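CHAPTER 2
Fire Department Organization

Objectives

After reading this chapter, you should be able to:

Describe how a fire department is divided into companies and shifts.
Tell the difference between line and staff positions.
Explain the chain of command and unity of command.
List the duties of a company officer between calls.

Key terms: battalion, chain of command, company, line position, staff position, span of control, unity of command

Opening case

Kwaku Ackah joined the Dridville Fire Department as a probationary firefighter in February. On his first shift he was assigned to Engine 13 and told to report to the captain. During the morning a battalion chief stopped at the station and asked him to move hose to the reserve rack. A few minutes later the captain told him to finish checking the air packs. Ackah did not know which order came first. He went to the captain, explained what the chief had asked, and was told to do the air packs and leave the hose for after lunch. The captain then called the chief.

Ackah handled the problem correctly. As you read, look for the rule that applies to his case.

Introduction

Fire departments come in many sizes. The department in Greten protects a town of 1000 people from a single station. The Harries department has 524 members and runs a training division, a prevention bureau and its own repair shop. Both are built from the same basic unit, the company. A company is a group of firefighters who work under one officer and are usually assigned to one piece of apparatus.

Companies in the same area form a battalion or district. The officer in charge of a battalion answers to a deputy or assistant chief, who answers to the fire chief. In small departments one person may fill two of these positions.

Line and staff

Members in line positions respond to emergencies. Members in staff positions support them through training, purchasing, inspection, records and maintenance. A member may move between line and staff work several times in a career, and many departments expect this before promotion to chief officer.
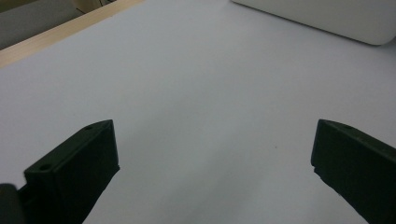
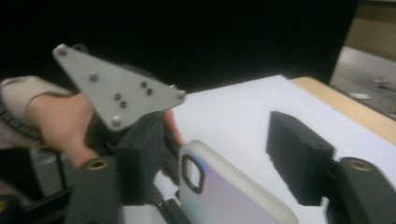

2.1 The Chain of Command

The chain of command is the path that orders and reports follow through the department. Orders move down the chain one level at a time. Reports and requests move up the same way. A firefighter with a question about a work assignment takes it first to the company officer.

Unity of command means that each member reports to only one supervisor.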